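Home Guides Checklists Repairs Contact

Used Tablet Inspection Checklist, With Comments
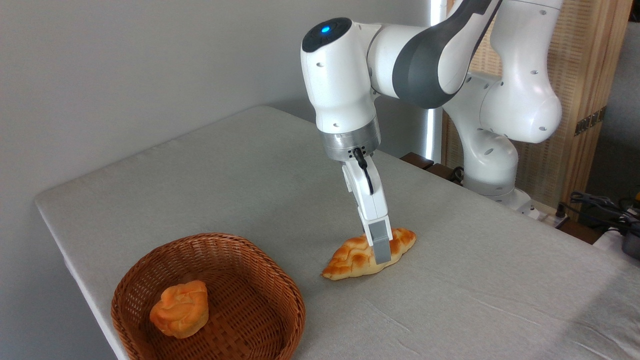
Photo: Cernero Press

For buying a secondhand tablet, or for checking your own before you sell it or hand it down. Do the checks in order. Mark each line Pass, Fail or Not Checked. The comments under the lines come from our repair desk.

BEFORE YOU START

[ ] Charge the tablet to at least half.
[ ] Have a charger, a cable and a pair of headphones ready.
[ ] Work at a table with good light.

Comment: Bring your own cable. A seller's cable that only works when bent a certain way will tell you nothing about the charging port.

1. BODY AND GLASS

[ ] Lay the tablet face up on a flat surface. It does not rock.
[ ] The glass sits level with the edge on all four sides.
[ ] No cracks that reach the edge.
[ ] No loose or missing screws, on models that have them.

Comment: Rocking can mean a bent body or a swollen battery. If the glass is lifting anywhere, stop here. Do not press it back down, do not charge it, and do not go on with the rest of the list. A swollen battery can catch fire if it is squeezed or punctured. Turn the tablet off, keep it away from anything that burns and take it to a shop or a battery drop-off point. It should not go in the household trash.

Comment: A hairline crack in a corner is a price question for most buyers. For a child's tablet we mark it Fail.

2. CHARGING

[ ] Port is free of lint and corrosion.
[ ] Plug fits firmly and does not wobble.
[ ] Charging symbol appears and stays on for ten minutes.
[ ] Back of the tablet is no more than warm after that time.
[ ] Charger has no split cable, bent pins or scorch marks.

Comment: Use a wooden toothpick on lint, with the tablet off. No metal. Throw out any charger with scorch marks even if it still works.

3. BATTERY

[ ] Battery page opens in settings.
[ ] Cycle count written down, if shown: ______
[ ] Charge drops by no more than a few points in fifteen minutes of video.

Comment: Not every tablet shows a cycle count. The Jama we use at the desk does, and it was at 391 when we last looked. It still gets through a working day. We start asking for money off at 400, and that is our own line, so set yours where you like. If the count is very low on a worn tablet, ask whether the battery was replaced and who did it.

4. SCREEN AND TOUCH

[ ] Full white picture: no yellow patches, no dark spots.
[ ] Full black picture: no bright leaks along the edges.
[ ] Drag an icon slowly over the whole screen. It never drops.
[ ] Screen turns when the tablet is turned.

Comment: Take off any screen protector first if the seller agrees. We have had two Skirkora tablets come back with dead strips that were put down to the protector.

5. SOUND, CAMERAS, BUTTONS

[ ] All speakers play with no buzz at full volume.
[ ] Headphones work, wired or wireless.
[ ] Front and rear cameras focus.
[ ] Power and volume buttons click and spring back.

6. ACCOUNTS AND UPDATES

[ ] Previous owner has signed out, in front of you if possible.
[ ] Tablet has been reset and reaches the welcome screen.
[ ] After setup, it finds and installs updates.
[ ] Serial number in settings matches the box or receipt.

Comment: A tablet still locked to someone else's account is a Fail whatever the price. If it no longer gets security updates, keep banking and work mail off it.

RESULT

[ ] Buy / keep
[ ] Buy at a lower price
[ ] Do not buy / take out of use

Any Fail in section 1 or 2 that involves heat, swelling or scorching goes in the last box. Keep the filled-in sheet with the receipt.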